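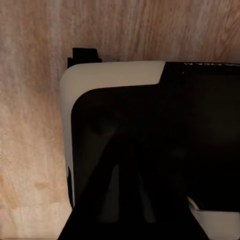

Could we please do a loop this year, one of our newer swimmers wanted to know, instead of going end to end and then standing in a parking lot in a wet suit waiting for a ride back?

So that is where we started, before I had even found my pen, and it ended up being most of the evening. I'm writing this up from my notes plus whatever I remember, and if I got you wrong please tell me before the next meeting and I'll fix it.

Hisia Open Water Swimmers, planning meeting for the August swim
Started at 7:10 p.m. (we said 7), wrapped up a bit after 9.

Last meeting's minutes

Read and agreed to with one change. I had written that the water at Pisance Landing was "fine" in spring and it was pointed out that the word used was "tolerable." Changed.

The route

Okay, so the loop. For anyone who has only joined us recently, the August swim has always gone from Pisance Landing straight down Lake Mok to the old boathouse. People love it for the feeling of having gone somewhere. People also hate it for the last stretch, where the lake gets shallow and weedy and you're basically pulling yourself along by handfuls of plants. I'm in the hate group and said so.

The loop idea is to leave from the Landing, go out past the swimming area, follow the east shore to the rocky point, cut across, and come home down the other side. Same beach to start and finish. Your towel is where you left it! Parents can see most of it from the grass. And if you get cold or cramp up you're never all that far from somewhere you can walk out.

Against: the crossing in the middle is open to the wind, which usually picks up late in the morning, and that's also where the water-ski boats like to run. One of our longtime people felt pretty strongly that the end-to-end swim is the whole reason the event exists and that a loop is "a pool with fish in it." There was some laughing but I do want it on the record, as it was a serious point and a couple of others agreed with it.

We went back and forth for a good while. Where we landed is that we'll do the loop this year as a trial, start early enough to be off the crossing before the wind comes up, and take a vote in the fall about whether to go back. The end-to-end fans asked for an informal swim down to the boathouse in September, bring your own ride, no sign-up sheet and no shirts. Everyone liked that.

How long is it

Somebody measured the loop on a map and got 1178 yards. Somebody else swam it with a watch on and came out longer, though they admitted they'd wandered toward the wrong dock for a while. We're going to call it 1178 on the flyer and not argue. There was a request for a short option for kids and for people coming back from an injury, and we agreed on an out-and-back inside the roped area with an adult in the water alongside. I need to write a sentence on the flyer making clear that kids don't do the crossing, even the fast ones. (Yes, I know yours is fast.)

Buoys

Last year we borrowed orange ones from the sailing people and half of them drifted. It was windy and the anchors were basically coffee cans full of gravel. Risar, the rental place out past the feed store, has proper marker buoys with real weights and will let us have the set for the weekend. They want them rinsed and dry when they come back, and they want the lines coiled, which I gather was an issue with some other group.

We talked about colors for too long. Yellow is hard to see against the sun on the way out. Orange it is, with a single different one at the rocky point where you turn, so that nobody does what I did last year and turns at a crab trap float.

Boats alongside

We have 2 kayaks we can count on and would like more. If you have a kayak or a paddleboard, or your neighbor does and owes you a favor, please speak up by the next meeting. You don't need to be a lifeguard. You need to be able to sit still in the chop, keep an eye on your stretch of swimmers, and blow a whistle. There will be a short practice at the Landing the evening before so that everyone knows the signals. Arm straight up means come get me. Hand on top of the head means I'm okay. We've had confusion about this before, with people waving at friends.

The question came up of whether to ask the marina to keep the ski boats off for the morning. They can't really order anyone to stay away but they'll put up a sign at the ramp and mention it when people gas up. I said I'd write the letter. I'll do it this week while I still remember the tone I was going for.
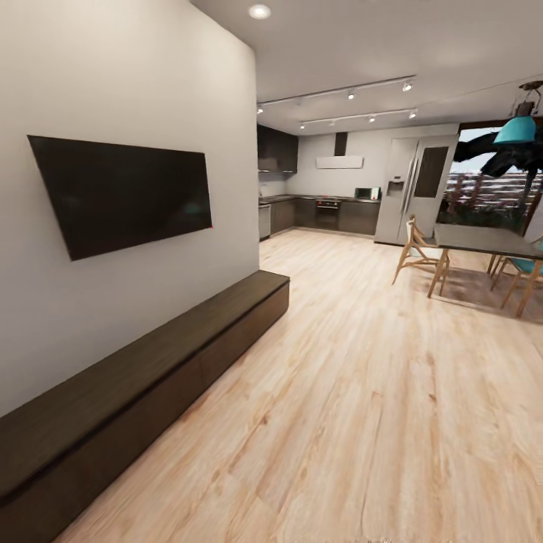 Television wall with the long console underneath, and the kitchen toward the back.

Money

We have 600 dollars to work with. The buoys come out of that, and so do the lake permit, the swim caps and the food. It should cover everything if we skip shirts, and I think we should skip shirts. I have a drawer full of them. A few people do really want shirts (the design with the heron was nice, I'll give you that), so what we settled on is that anybody who wants one orders and pays ahead, and the group doesn't buy extras. No more boxes of mediums living in my garage.

Entry stays the same as before. It was suggested we charge more at the beach for people who show up without signing up, mainly to get them to sign up. Agreed, but kids are free either way.

Sign-ups

Last August we had 74 in the water, our biggest yet, and the check-in table was a mess. The line went back past the restrooms and the start got pushed late, and then the wind came up, see above. This year we're doing caps and numbers the evening before, at the same time as the kayak practice, so that most people can roll up in the morning already marked. Check-in on the day opens at 6:15 a.m. and closes at 7. It closes. I asked to have that underlined and I can't underline in here, so please imagine it.

We also need to be better about checking people out. Two separate families last year left without telling anyone, and we had a paddler going up and down looking for folks who were already eating pancakes somewhere. You hand back your cap when you leave the water. If you want to keep the cap as a souvenir, you hand it over, get crossed off, and then you can have it back.

Cold water

This got heated, sorry, no pun meant. Lake Mok in August is usually comfortable on top, but the spring comes in by the rocky point and you really do feel it when you go through. A few people would like wetsuits required for first-timers. Others feel wetsuits are expensive and a barrier, and that it's better to get people in the lake a few times beforehand. I can see both sides. I did my first one in a borrowed suit that was too small and I'd rather have been cold.

What we agreed is that wetsuits are welcome and not required, and first-timers are asked to come to at least one of the morning practice swims, where we'll take them out toward the point so it isn't a surprise. Also everyone should bring a hat and a warm drink for afterward, even if it's a hot day. You can feel great walking out and be shaking a little while later.

Weather and lightning

Same rule as always. If we hear thunder, everyone out, and we wait. If it's bad at check-in time, we call it off and don't try to squeeze it in later in the day. There's no rain date because the permit is only for the one morning. Fog is the one we hadn't really talked about, and with an earlier start we probably will get some. We settled on a simple test: if you can't see the first orange buoy from the beach, we don't go until you can.

Food

Bagels, peanut butter, bananas, a big pot of oatmeal, coffee. Someone offered chili, which sounded strange for that hour until we remembered how cold people were last year, and now I think chili might be the best idea of the night. Please label anything with nuts in it. Bring your own mug.

Other business

The changing tent has a rip in it. It's patchable, I have the tape.

The ladder at the Landing dock is loose on one side. We've told the town. Use the beach for now and don't climb out there.

There was a question about dogs. We love them, but leashed and up on the grass during the swim. A certain retriever did the first half of the course last year and we were very proud, but it made the paddlers nervous.

Things people said they'd do

I'll write to the marina and redo the flyer, with the loop map on it.
Buoy pickup and return at Risar is covered, truck included.
The permit form still needs to be dropped off at the town office, and the person doing that has the check.
Practice swims start next week, early, meet by the bench.
Kayak people, again, please get in touch.

Next meeting is the same time and same place. We'll start with the crossing and who is paddling where, so if you care about that part, come at 7.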